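I've been packing boxes for our relief group long enough to have opinions about emergency shelter kits, so when people write in asking which one to sponsor, I send them this page. The short version is that we now stock the Tincombe Family Shelter Kit, and this is what your money buys if you pick it.

## The Tincombe Family Shelter Kit

One kit is meant to get a household of five under cover while their home is being repaired or rebuilt. It's not a tent! I get that question every week. It's the stuff you need to make a decent shelter out of whatever is still standing (or lying around), plus the tools to do it.

**In the bag:**

- 2 heavy tarpaulins with reinforced edges and eyelets
- 1 coil of rope, 30 meters
- 1 handsaw
- 1 claw hammer
- 1 shovel head and 1 hoe head, no handles
- 1 pair of tin snips
- Tie wire, roofing nails and regular nails, bagged separately
- A printed instruction sheet, mostly drawings

**Packed weight:** 33 pounds
**Sponsor price:** $169 per kit, freight included
**Full pallet:** ask us, the price moves with shipping

The missing handles bother people. We used to send them, and they took up a silly amount of room in the truck, and most families in the hill villages we work with would cut their own anyway. I'd much prefer to fit in two more kits.

I should say something about the tarps, which are the part I fuss over most. The old ones came from Gramover and they were fine for a summer, but the eyelets started pulling out once the wind got going. The Tincombe ones have a thick band sewn down all four sides with cord inside it, and you can really haul on them. We hung one behind our warehouse in February and left it through two months of sleet and a truly nasty windstorm. It came down dirty, with one bent eyelet, and I used it to cover my woodpile afterward (still do). 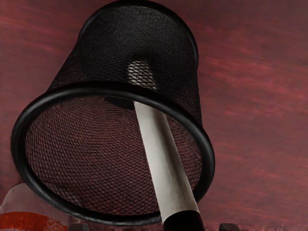
The saw is decent too. It's a plain hardpoint saw, so you can't resharpen it, and I did go back and forth on that with the supplier. A resharpenable one would have added enough to the price that we'd be sending fewer kits, so hardpoint it is for now. If you know somebody who makes a good cheap one, please write to me, I mean it.

## What changed in this version

We shipped 456 kits of the first version to the Ladefoged appeal, and the feedback that came back was wonderfully blunt. The rope was too thin. The snips were stiff. The nail bags split, so people were picking nails out of the bottom of the sack. All three have been fixed, and the carry bag has shoulder straps now, which makes a big difference when the road is gone and the last few miles are on foot.

The instruction sheet got redrawn as well. It shows how to anchor a roof sheet with stones, how to brace a corner, and where *not* to put a shelter on a slope that has already slid once.

## Sponsoring a kit

You can sponsor one kit, share one with friends, or have your school or office take on a batch. The Clekbridge drive last year paid for 808 of them, and I'm still a little stunned by that! Kits go into our store first and leave when a request comes in from a partner on the ground, so we can't promise yours will go to a particular village or family. You'll get a note when your batch ships.

Please don't mail us your own tools or tarps. I know it's kindly meant, but sorting mixed donations eats up whole days, and customs wants every bag to match the packing list.

Prices on this page were last checked in September 2018. For pallet orders, use the contact form and put "shelter kit" in the subject line so it lands with me.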